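Chapter 4
Flexible Food Packaging: Films, Seals and Lids

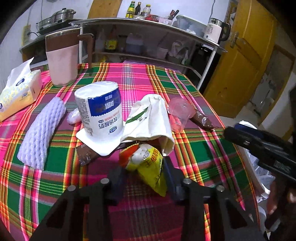 Page last changed: 2019-06-13

A snack bag and a yogurt cup solve different storage problems. Dry puffed foods must be kept from taking up water vapor; cultured dairy must be kept from leaking and from outside microbes. This chapter treats the two cases in turn.

Section 4.1 defines the transmission rate of a film and the units used for it. Section 4.2 covers heat seals: dwell time, jaw pressure and the peel test. Window panels are taken up in Section 4.3, where a clear layer often has to match the barrier of the printed film next to it. Peelable lids follow in Section 4.4.

Readers should know the gas laws from Chapter 2. The worked problems use the Padilla data set, which lists 70 films - all values are for flat, uncreased samples. Folding can open pinholes, and a correction for this is given in Table 4.10.

4.1 Transmission rate

Let a film of area A separate two spaces held at the same temperature.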